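Collecting path-following examples with the Pekico rover

Last updated: May

I've been meaning to write up how I gather driving data for Zitura, my path-following project. A few readers of the earlier posts asked how many examples it takes and what I record with each one. I can answer the second question properly. The first one I am still working out.

Zitura is a small network that takes one picture from the front of the robot and gives back a steering value. It has no map and no GPS. The robot is a Pekico base, the older one with the stiff front axle, and it carries its own computer and battery. I drive it by hand with a controller, and the software saves each picture along with what my thumb was doing at that moment. Later the network learns to copy the thumb.

My target for this round is 1000 saved examples from plain paved paths. That sounds like an afternoon's work until you throw out the bad ones. Pictures saved while the robot was standing still go first. Then the ones where I was steering for some private reason, like swinging wide to look at a loose wheel cover. What remains has to be spread out, too. If nearly all the examples are straight driving, the network learns that straight is always a good answer, and it drives straight off the first bend it meets.

So I drive in short runs. Each one lasts 8 minutes, and then I stop and write a few lines in a notebook: weather, direction of travel, anything odd. A battery is good for 15 runs if I keep the speed down. I save a picture every half second and thin them out at home.

On each run I do three kinds of driving:

- Centered driving, with small corrections only.
- Drifting toward one edge on purpose, then steering back. I record only the steering back. The drift itself gets cut, or the network would learn to drift.
- Starting at an angle to the path and straightening up.

The second kind is the dull one and also the most useful. My first model had hardly any of it. Once it got close to the grass it had no idea what to do, and it would sit there with one wheel on the verge.

The path I've been using most lately suits this work because the two sides look so different. Trees and bushes crowd the left, and the right opens onto a lawn. The pavement bends a little to the left ahead, and the gentle bends are where my labels have been sloppy.
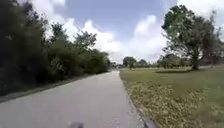
Same path, same lawn on the right: 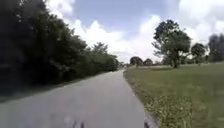
What I check before keeping a run

Back at home I go through the saved pictures in a plain viewer, with the steering value drawn as a bar underneath. I look for a bar that disagrees with the path. If the pavement goes left and the bar leans right, either I was correcting from a drift or I made a mistake. The notebook usually settles it – when it doesn't, the example goes.

Shade gets its own tag. An early version treated the edge of a dark patch as the edge of the path and steered away from it. I now tag every picture with shade on the pavement and make sure a fair share of them end up in training.

The verge gets a tag as well. A clean edge is easy. Dry weeds and patchy grass are harder, and I want both in the set.

I also mask the bottom strip of every picture, where bits of the robot poke into view. They don't tell the network anything about the path, and they shift slightly whenever I remount the camera. With the mask on, runs from before and after a remount can go in the same pile.

For storage I use Zerell, a little folder tool I wrote last winter. Every run gets a directory with the pictures, a text file of steering values and my typed-up notes. I hold back 30 runs that never go into training and test on those. Whole runs, I mean. Pictures saved half a second apart are nearly the same picture, and splitting them at random made my early scores look far better than they were.

Next I want more examples under flat gray skies, and a few from the Mészáros trail if I can get the rover up the ramp there. The front axle may need shimming before that. I've ordered the washers.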